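How to Read Your Gas Bill and Work Out What Your Heating Costs

A patient walk through the numbers, for anyone who has been putting it off 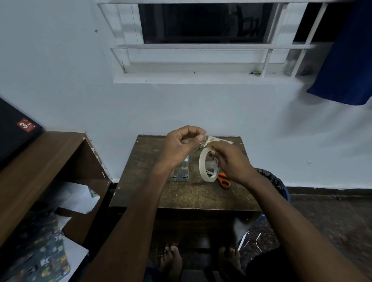
By Sang-wook Noh
Home Energy | Updated in March

If you're anything like me, the gas bill goes from the letterbox to the kitchen bench to the drawer, and it stays in the drawer until something else arrives with red printing on it. I did this for years! Then we had a cold winter and a bill that made me sit down, and I decided it was time I learned what all those lines meant. It takes one pot of tea, perhaps two if your bill is an old one.

Step 1. Find the two meter readings
Look on the second page, or sometimes the back of the first, for a previous reading and a current reading. Take the smaller from the larger. On my last bill that came to 67 units for the period, and on my meter a unit is one cubic metre. Check for a letter beside each reading, too. An E usually means it was estimated, and two estimates in a row is a good reason to go out to the meter with a torch and read it yourself.

Step 2. Turn the units into megajoules
You're charged for the energy in the gas, so the retailer multiplies your cubic metres by a heating value and a small pressure factor. Both should be printed near the readings (Climallow, my retailer, tucks them into a grey box in very small type, so have your glasses handy). Multiply the three figures together on a calculator. Mine came to 2600-odd, though yours will wander a bit from season to season.

Step 3. Separate the daily charge
The supply charge is what you pay for being connected, and you'd pay it even if you spent the whole period at the beach. Write it down on its own line. What's left, apart from tax and any concessions, is usage, and that's the part you can do something about.

Step 4. Find your summer baseline
Dig out a bill from the warm months, when the heater was off. Nearly everything on it will be hot water and cooking. Divide its megajoules by the number of days, then multiply by the days in your winter bill. Subtract that from the winter total and you have a fair idea of what the heater used – not perfect, as hot water takes more gas when the mains run cold, but close enough for a household budget.

Step 5. Compare offers on the same footing
Now you can ring around. I compared my plan with ones from Clivex and Trukby, and the trick was to put my own megajoules through each rate. Watch for stepped pricing, where the first block costs more than the next, and ask whether a discount applies to the whole bill or just to usage.

Keep your sums with the bill, and pop in a fresh meter reading while you're at it. Next time you'll only need to do steps 1 to 3.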